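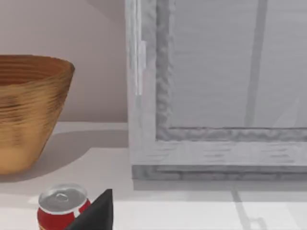

Sodden Fen: your questions answered

Updated in February by the Sodden Fen wardening team

We get a good many letters and emails about the fen, and a fair few people stop us on the path as well, which we enjoy very much (even when it's raining and we are holding something heavy). These are the questions that come up most often. If yours isn't among them, do write to us at the address at the foot of the page and we'll do our best, though please bear with us in the winter cutting season, when we are mostly outdoors.

Where is the fen, exactly, and can I just turn up?

Yes, do! The reserve lies on the low ground between Sodden village and the Lostelance brook. The main gate is on Hellwig Lane, next to the old pump, and the path is open from dawn until dusk all year. There is room for 5 cars if everybody is considerate, and after that you'll need to park in the village and walk down, a pleasant ten minutes with a good hedge on one side.

How big is it?

The whole reserve is 27 hectares. A little under half of that is open fen, and the rest is wet woodland, rough grazing and the long strip we call Kostirier, which used to be a potato field and is now on its way to being something much more interesting.

Why are you cutting down trees? I thought you were meant to be looking after the place.

This is the one we're asked most, and we do understand, as it looks dreadful for the first few weeks. The trees in question are nearly all grey willow and birch that have seeded themselves into the open fen since the hay cutting stopped. They drink a great deal of water and they shade out the low plants, and a fen left alone will turn into woodland within a lifetime. We like wet woodland, and we've kept plenty of it along the brook, but there is far less open fen left in this part of the country, and once the marsh orchids and the bog bean have gone from a spot they are slow to come back. So we take a block of willow each winter and leave the big old trees on the margins well alone.

What happens to the wood?

Some is stacked in the shade for beetles and fungi, and some goes into the dead hedge along the eastern boundary. The straighter birch is given to anybody local who can use it. We have very few bonfires these days. The ash was feeding the nettles, and we have quite enough nettles.

Why is the water so high on the path side?

We put 2 small dams in the main ditch to hold the winter rain on the site for longer. The ditch was dug to dry the land out for farming, and it went on doing its job very well long after the farming had ended. With the dams in, the water now lingers into early summer, and the sedges have noticed. It does mean the path by the second bench is often under water until April, so wellingtons are a sensible idea. Walking boots will not be enough, whatever the people in the boot shop told you.

Will it flood my garden?

We're asked this by neighbours on the Lane every autumn, and quite rightly. Each dam has a notch cut in the top, so once the water reaches that level it simply runs over and away down the old ditch as it always did. If you ever see anything that worries you, please ring straight away and don't wait to be polite about it.

Why are there ponies?

They eat the coarse grass and leave most of the flowers, and their feet make little muddy hollows where seeds can get started. They are there from late summer until the ground becomes too soft. Please don't feed them, not even an apple. It teaches them to crowd round the gate, and then people with pushchairs can't get through.

Can I bring my dog?

Yes, on a short lead, and please keep to the path from March to July when there are birds nesting on the ground. Snipe in particular will sit very tight and then leave in a panic, and the eggs chill quickly.

What is going on at Kostirier?

We scraped off the top layer of soil, which was far too rich after years of fertiliser, and spread green hay from the best part of the fen on what was left. In the first summer it was nearly all rushes and redshank and looked like a building site. In the second we found ragged robin, and after that marsh marigold in the wettest corner, with yellow rattle scattered through the drier end. There are still thistles. We pull them by hand, and it's slow work, but the patch is smaller than it was.

Did you plant anything there?

Very little. We put in 100 plugs of devil's-bit scabious, grown on from our own seed, as it didn't seem to travel in the hay. A good number took, and the rest were enjoyed by the voles.

Can I collect seed or pick the flowers?

Please don't. If you would like seed for a damp corner at home, ask us in August and we may be able to spare a little of the commoner kinds.

How can I help?

Work mornings start at ten by the Hellwig Lane gate and finish when the soup runs out. Tools and gloves are provided and you needn't know anything about plants at all. Old clothes, please, and bring a mug.

Share this page (27 shares) | 5 comments

Contact: Sodden Fen Reserve, Hellwig Lane, Sodden | © Sodden Fen Reserve | Back to top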